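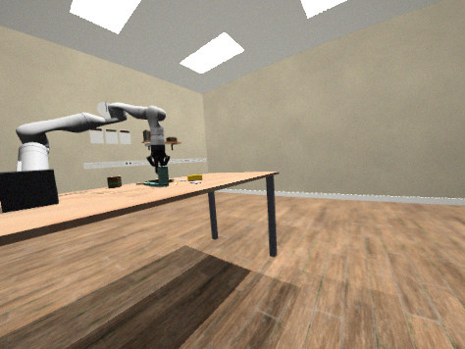
New guidance asks robot teams to write down the table before the test

A group of small robotics firms and teaching laboratories has agreed a common set of rules for testing robot arms in simulation. The text is called the Letero guidance and it will be open for comments until December.

The problem is an old one for people in this field. Two teams test the same task, for example picking up a tool from a table with other objects on it, and they publish results which cannot be compared. One team placed the objects far apart. The other placed them close together, and did not say so.

"We had reports with a success rate and nothing else," said Benedetta Palumbo, who led the drafting. "If I do not know how the gripper started, or which objects were near the target, I cannot use this number."

Under the guidance, every simulated test must be saved with its full starting layout, including the position of each object, the pose of the arm, the opening of the fingers and the lights in the room. A task should be run 450 times before a result is given, and the failed runs must be kept together with the good ones.

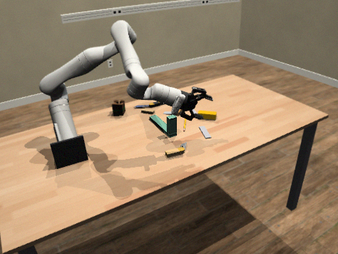
The rules also speak about long and thin objects, such as rulers, pencils and tools with handles. These are often left out of tests, as they are harder to hold than a block. The guidance says that a test of general picking must contain at least 2 objects of this kind, and that their direction on the table must change between runs.

Not everybody is satisfied. Iason Kalogeropoulos, an engineer at Wuvora, supports the rule on layouts but finds the number of runs too high for small companies. "For a simple task it is fine. For a task in many steps it takes our computers the whole night, and then we change one setting and begin again," he said. He would like a shorter procedure for early work, with a clear label on the results.

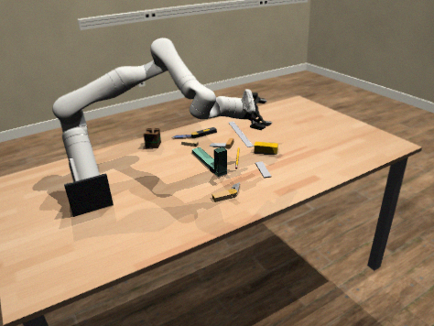

Another open point is how to report contact. The draft asks teams to record each time when the arm touches an object it was not sent to pick, even if the object does not move. Catherine Carnegie, who teaches robotics at Fulia, said her students already do this and that it adds little work.

Comments can be sent to the drafting group in English or Italian. A second draft is planned for the spring, and firms may use the present text in the meantime without a fee.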